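A Day at Standum: What the Robots Are Learning About Clutter

The train gets you to within a mile of Standum and then leaves you to it, so I walked the rest along the canal with a rucksack and a printed map, feeling like a schoolboy on his way to the science museum. It was the August 2018 open day, the first the lab has held since moving into the old dye works, and I had been looking forward to it since the notice went up in March.

Standum is a small place. You come in through a loading door, sign a sheet, get a sticker and find yourself almost at once between the benches. Visitors were taken round in groups of nine, which meant you could hear what was being said and ask things without shouting. Our guide for the first hour was Nahom Kassa, who works on the picking project and has the gift of answering the question you meant to ask.

The project is called Frota, and it is about a problem I had never given any thought. Robots have been good at picking up one thing on its own for quite a while. Put the same thing up against two others, let one of them roll, and success rates fall off a cliff. Frota's idea is that the robot should look at a group of objects and decide on an order before it moves at all: which one can come away cleanly, which one is leaning on its neighbour, which one is half hidden and had better wait until there is more of it to see.

Kassa explained it with his hands, pushing his keys, his phone and somebody's coffee cup together on the corner of a desk. Most systems, he said, score every possible grasp and take the best one going. Frota scores the grasp and also the mess it will leave behind. A slightly worse grip on the right object can make the next few much easier. I thought of clearing a sink full of washing up, where you learn quite early on not to start with the plate at the bottom.

The part that surprised me was how modest the materials are. I had expected crates of machined parts, and they use the sort of thing you would find under a sofa. Rubber dog toys are popular because they have knobbles and odd outlines. Balls are popular because they roll. Shiny metal dishes are popular with the researchers and hated by the software, as polished steel throws back the colour of whatever is sitting on it, and a depth camera can come away quite convinced that there is something there, or a hole, where there is only a reflection.

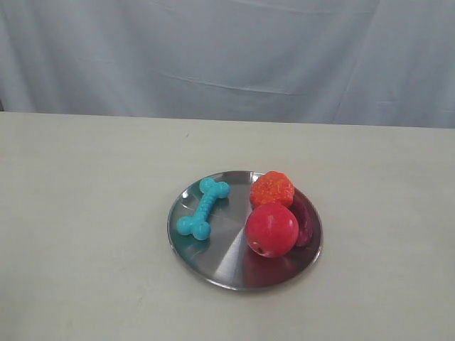 I asked why they didn't just use a matt plastic tray and save themselves the bother. Kassa laughed and said they had, for the whole of the first year, and had got some lovely numbers out of it. Then they took the system to a partner's kitchen and it spent the afternoon trying to pick up highlights. Since then every batch of training has included metal, and the results on plain trays have gone up as well, which they hadn't expected and still argue about over lunch.

Each layout is set up by hand and recorded before anything is touched. Then the planner writes out its order, a person writes down theirs without seeing it, and the two are compared. I loved this bit! We were all given a slip of paper and invited to have a go at a layout on the bench. I got two of my choices the wrong way round (I went for the big obvious one first, and apparently everybody does) and a girl in our group who can't have been more than seven matched the planner exactly. She was given a round of applause and took it very calmly.

Now for the result, which was up on a poster by the kettle. Over the same set of cluttered layouts, the older method needed a second try at 9 in every 40 objects. With the ordering step added, that dropped to 4. The poster was careful to say that these were small sets, all done on one bench, and that soft things such as cloths and bags were left out. I liked seeing the limits printed in the same size of type as the good news. There was a second chart for layouts with one object mostly hidden behind another, and there the gain was smaller. Kassa said the planner is still too keen to guess the shape of the bit it can't see. Give it the end of something long and curved and it will happily decide it is looking at something short and round.

We watched a few live runs after that. The arm moves more slowly than I'd imagined, and there is a pause before each set while the order is worked out, long enough for people to start whispering bets. One run went through without a hitch. In the next, a ball got nudged and rolled off to the side, and the system stopped, looked again and made a new plan. The group got more excited about that than about the clean one, and I think they were right to.

Upstairs there was a talk from Allance, the firm that makes the fingertips, with samples to pass round. They are softer than a pencil rubber and slightly tacky, and they pick up every bit of fluff in the building. Someone has to wipe them down between runs. I also had a quick look at Ustier, the lab's other big project, which deals with folding and will need a visit to itself. The demonstration was full and I only saw it from the back, over a lot of shoulders.

A few practical notes if you are thinking of going next time. Book the morning, when the groups are quieter. The stairs are steep, though there is a goods lift if you ask at the desk. Tea was free and the flapjacks were very good. The poster and a short write-up of the method can be taken away on paper, and I read mine twice on the train home, then tried the ordering game on my own kitchen table with a lemon, a whisk and some eggs. I lost one of the eggs.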